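Before You Pay for a Pair of Robot Arms: Kitchen and Workshop Tips from a Doubter

Reader Noemi Hutchins wrote in April to ask whether the Zemby tabletop kit is worth having in a regular home. She has a bad wrist, a small kitchen and a son who keeps sending her links. My short reply was no, not yet. The longer reply is this page, because plenty of what I learned applies to any two-armed kit you may be offered this year, whatever name is on the carton.

What they're selling

The Zemby is two small arms with plastic fingers, clamps, a camera on a post, cables and a one-year setup service run by an outfit called Trindier. The kit is $522. The service is $155 on top, and the order page has it checked already, so look before you click. You'll need your own computer. The brochure says it will "take on the small chores of the tabletop," and I would like whoever wrote that to come over and name the chores.

I had the kit for 16 days on loan from the dealer in Lorkcombe. I paid for the service myself.

Pick the table first

Don't use the kitchen counter. I tried it, and between the toaster, the paper towels and the backsplash there was no room for both arms to swing. You want a plain table against a plain wall, one you're willing to give up for the duration. Taking the arms down and putting them back means going through the whole setup routine again, and that ate most of an evening each time.

Check the edge where the clamps go. Mine bit hard enough to leave dents in a pine bench. A scrap of old inner tube under the jaw fixed that. A folded dishcloth slides, so skip it.

A glossy top is trouble. The camera kept treating the reflection of my ceiling light as an object worth visiting. If glossy is what you have, lay down a sheet of matte shelf liner and pull it tight.

Tape your corners

Best tip on the page, and it works for sewing machines and drill presses too. Put a short strip of painter's tape at each spot you need to find again. When the table gets bumped, you line it back up with the marks and go on. Use the blue kind and change it every few weeks. Left too long it dries out and comes up in crumbs, and then you're scraping with a fingernail. Masking tape is worse.

Start with cups

The Trindier guide has you begin with a sock. I have no idea why. A sock has no shape and you can't tell a good grab from a lucky one. Use plastic cups, all the same shape, in different colors. You can say "pink" or "green" to whoever is helping you and they'll know which one you mean. Line them up toward the back and leave the front of the table open for the arms.

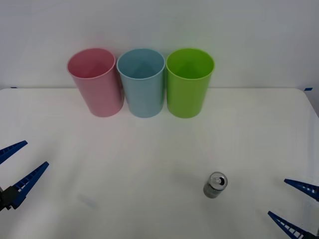
Three cups at the back, one opened can out front, both grippers open.

Leave more space between the cups than you think you need. When two rims are nearly touching, a finger going in for one can shove its neighbor, and then you have two cups to chase. I'd go a hand's width apart for the first few tries and close them up later if you feel brave.

Cans are a different animal. A short can gives the fingers much less to hold than a tall cup, and the brushed metal ones were slippery in my tests. Rinse any opened can and let it drain upside down before it goes near the arms. Check the tab as well. If it sticks up, press it flat with a spoon handle, or it will catch on the slots in the plastic fingers sooner or later.

No glass. I don't care what the brochure shows.

Cleaning the fingers

The fingers on these kits are usually full of little openings, like a ladder. It saves plastic and lets them give a bit, I'm told. It also collects crumbs, lint and soda. An old toothbrush with warm water and one drop of dish soap gets them clean. Take them off the arm first (two screws on the Zemby) and let them air out overnight before they go back on. Don't put them in the dishwasher. I did one, on the top rack, and it came out with a bend that never left. Trindier's support desk told me that wasn't covered, which I expected.

A dry pastry brush is good for a quick once-over in between.

Light

Turn on the overhead light and shut the blinds. I got my best results after 8 p.m. with one plain white bulb, and my worst at breakfast with sun coming in low across the table. If the cups throw hard, dark shadows, move the lamp or bounce it off the ceiling. Soft and even is what you want. Anyone who has tried to photograph a pie knows this already.

So does it do chores?

It moved cups. On a good night it put one cup where I wanted it, then went back for the next, slowly, while I stood there with my hand near the switch. It did not clear a table. My own hand clears three cups and a can before the arms have finished thinking about it, and I don't have to tape myself to the furniture.

Thibault Pichon at the dealership was fair about this. "If you want to tinker, buy it. If you want a clean table, buy a tray," he told me, and I've heard worse sales pitches. He also said the service fee can be dropped if you're handy, and that the guide can be had without it. Ask for that up front, since the order page doesn't mention it.

For Noemi's wrist, I sent her to the Brandes reacher instead. It's a stick with a trigger and rubber tips. It picks up a can. It hangs on a nail. Mine squeaks and could use a drop of oil at the pivot, and the tips wear smooth after a while, but a wide rubber band wrapped around each one brings the grip back.

If you buy one anyway

Keep the carton and the foam. Dealers want both for a return, and the foam is cut so close that nothing else will do.

Uncheck the service box, then check your cart again before paying.

Plug both arms into one power strip with a switch you can reach while standing. On the floor behind the table is no good.

Put the spare screws in a labeled jar the first night. They're an odd size and the hardware store in Lorkcombe doesn't carry them.

Ask what a replacement finger costs. I asked twice and am still waiting to hear.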